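Do butcher-block worktops really need oiling every month?

Asked in Home & Garden, Ildale board

We've taken on a flat in Prurham with light butcher-block tops in the kitchen and a bench of the same stuff in the back room. The shop says to use Codora oil every month, for ever. They also sell Codora oil, so forgive me for wondering. The tin does 2 coats at best. Has anyone left theirs alone and lived to tell the tale?

Answer 1 (12 votes)

Monthly is sales talk. I do the kitchen twice a year and the workbench when I remember, which was last October. Drip some water on it. If it beads, leave it. If it soaks in and goes dark, oil it.
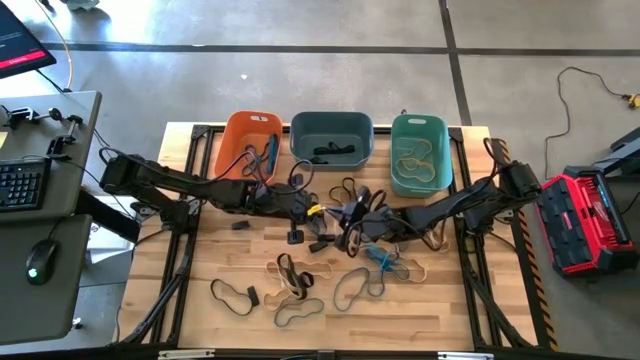

Bench top with the bins along the back

I'd worry more about what you leave lying on it. Wet tins leave black rings, and I've had rubber feet mark a fresh coat. Let it dry overnight at least, whatever the label says about 30 minutes.

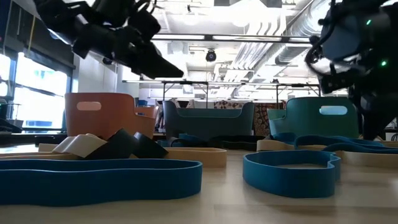
Same bench, blue bands at the front

As for brand, I've used Mussa and I've used the cheap stuff from the market and couldn't tell you which was which. Wipe off the extra after a quarter of an hour or it goes sticky. Round the sink is different – that bit does want doing more often.

Answer 2 (3 votes)

Not sure I trust the water test, mine beaded fine and still went grey by the taps. Sanded it back and started again. Bin your oily rags outside, laid flat, they can catch fire.

Answer 3 (0 votes)

get laminate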